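Budgeting for a two-arm kitting cell – what did you forget to put on the list?

Forum: Small Shop Automation > Planning and Purchasing

fevitz_fan
So excited to be posting this! We got the go-ahead to plan a kitting cell at the Bullthorpe shop. Small motors, round driver boards and wire harnesses, all sorted into trays by hand today. The plan is two arms facing each other over one table, with a camera at each wrist and one fixed camera over the whole thing. I have a quote from Fevitz for the arms and a quote from Patwary for the table and cameras, and a blank row called "everything else". What goes in that row?

oldsolder
Grippers. Spare fingers, spare pads, spare cables for the wrist. We bought 3 sets of fingers for our first cell and went through them before October. Also a decent light. Shiny bins will drive your cameras nuts.

trayqueen
Second the light! And please don't overspend on fixtures at the start. Our first round was plain yellow bins with marker on the side and it got us going in an afternoon. 9 bins and a steel tray, done. I love how cheap that part is.

mk_retrofit
Going to disagree with trayqueen a little. Bins are fine for boards and motors. For harnesses they're a mess, and you'll pay for it in cycle time. We put $600 into molded inserts and I'd do it again tomorrow.

trayqueen
Inserts for a part that changes every revision? I'd wait. Ours changed twice while the purchase order was still open.

fevitz_fan
This is gold, thank you both. Does anybody run boards and harnesses on the same table? I keep going back and forth on whether one gripper type can cover it or if I need a tool changer in the budget (the Tralstead one is lovely, but wow, the price).

tralstead_dropout
Same table, same kind of parts, one gripper type so far. Have a look before you order:
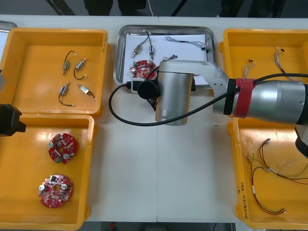
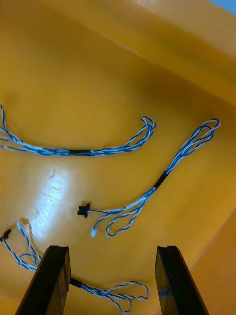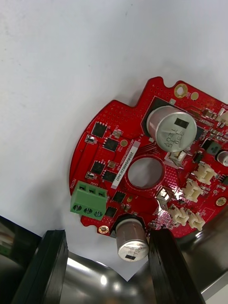
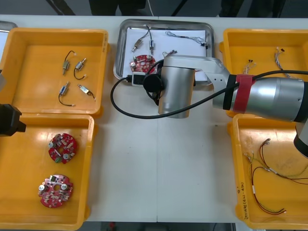
My vote is to skip the tool changer for the first year. Put that money into a second wrist camera and more hours for whoever is going to tune the grasps – that's where our budget ran short. We had 29 hours written down for tuning and blew through them on harnesses alone. Boards were the easy part for us, as long as we stayed off the tall capacitors.

mk_retrofit
OK, the tuning hours I agree with completely. Double whatever you wrote. I still want inserts for harnesses, though.

oldsolder
Leave the mounting holes for a tool changer even if you don't buy it. Costs you next to nothing now. And get cable management on the quote, with straps and extra length, so the loop at the wrist has room to move.

fevitz_fan
Added: spare fingers, lights, straps, mounting holes, double the tuning hours. Tool changer moved to next year's sheet. Inserts are a maybe – I'll try the plain bins first and report back. Can't wait to get this thing on the floor!

trayqueen
Yay, bins! Get a few extra, the marker never comes off.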